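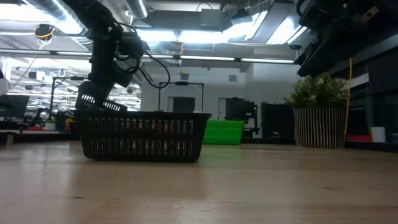 I do the December walk-through of the sorting room at Trukedico myself, and I like to start with the tables and the stacking baskets before I get to the doors and the outlets and all the grown-up stuff. The baskets get handled more than anything else we own, so that's where the pinched fingers and snagged sleeves come from! The black slotted ones are my favorites (flared rim, easy to grab) but they like to sit crooked when one goes on top of another at a tilt, and then you've got a tippy pile on a nice smooth wood tabletop. The bright green one stays on the list too, same rules. My comments are under each item. If I wrote OK and then kept talking, it's still OK, I just had something to say.

Room: sorting room, ground floor
Checked by: me, with Masaru Ishida holding the flashlight
Started: 8:15 a.m.

1. TABLES

Tops free of splinters and raised grain – OK
Ran my palm over every edge. One corner by the window felt a little fuzzy, so I gave it a quick sanding and a wipe.

Legs tight, no wobble – FIX
The long table rocks if you lean on the back left corner. Masaru says it's the floor. I say it's the table. Either way it needs a pad under that leg.

Nothing stored hanging over an edge – OK

2. BASKETS

Rims free of cracks – OK, with one pulled
Found a split rim on a basket from the Priser order and put it in the recycling bin. Please don't rescue it. Cracked plastic is sharp, and last year Nélida had the band-aid to prove it.

Slots clear – OK
Zip ties, tags, yarn ends... I pulled out a whole handful. Small things poke through the slots and catch on whatever you set the basket down on.

Stacked straight – NEEDS ATTENTION
My big one. Seat the top basket flat in the bottom one, long side to long side, and give it a little press. If it won't go down level, take it off and look inside, there's usually something sticking up. No stacks above chest height, and don't stack full ones at all.

Labels readable – FIX
Half of them have rubbed off. I'm ordering a new roll.

3. PLANTS, CUPS AND OTHER TABLE THINGS

Decorations steady and set back from the work area – OK
I love the fake plant in the cream and brown striped pot and it can stay. Dust it once in a while, please. It was furry.

Drinks off the sorting tables – REMINDER
Use the side shelf. I know, I know, I'm the worst one.

4. CORDS AND OUTLETS

Cords not lying across a walkway – OK after moving one
The fan cord went straight across the path to the sink. Now it runs along the wall. The fan is fine, though it sounds like a small airplane.

Hanging cables clear of where people reach – RECHECK
I'd like Jarmo Jääskeläinen to go over anything that comes down from overhead, yellow or otherwise, and make sure nothing can get hooked by a basket on its way up or down.

No power strips plugged into power strips – OK
Finally!

5. SHELVES

Load limit posted and followed – FIX
The sheet for the Skelitz shelves says 300 pounds a bay, and the card taped to the upright had faded to nothing. I wrote a new one in marker. We're well under, but I'd still move the paper boxes to the bottom.

Anchored to the wall – OK
Pirmin Rüegg put in the last two brackets while I was eating lunch. Pulled on them, hard, and they held.

6. LIGHTS, FLOOR, EXITS

Overhead lights all working – OK
Plenty bright over the tables. You get a bit of shine off the tabletop but it doesn't bother me.

Floor dry, mats flat – FIX
The mat by the back door curls up at one end. I flipped it over and it curled the other way. New mat is $460 for the good kind, which seems like a lot of mat, so I'm asking Aatos Ojala if the spare from upstairs would fit.

Exit door opens fully – OK
There was a cart behind it. There is no longer a cart behind it.

Fire extinguisher tag current – OK

7. TO DO

Pad under the long table leg – me
Basket labels – me, when the roll gets here
Overhead cable check – Jarmo
Mat – Aatos
Faded shelf card – done, see above

Next walk-through is in March. Open items get looked at again before the spring sort, and I'll bring the flashlight batteries this time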